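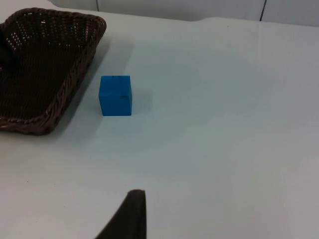
wrestrepo
Budget is $3,448 for a second arm. The Huet kit is $2,269 with one gripper. Spare finger pads are $107 a set. Worth it?

nayeli_c
Buy two sets. We planned for one and had to reorder in January.

ugwu_n
Disagree. For blocks into a basket, one set is plenty – put the money toward a better wrist camera.

nayeli_c
Depends on hours per day. Ours runs all shift.

wrestrepo
Four hours, tops. One set then. Does Huet charge shipping?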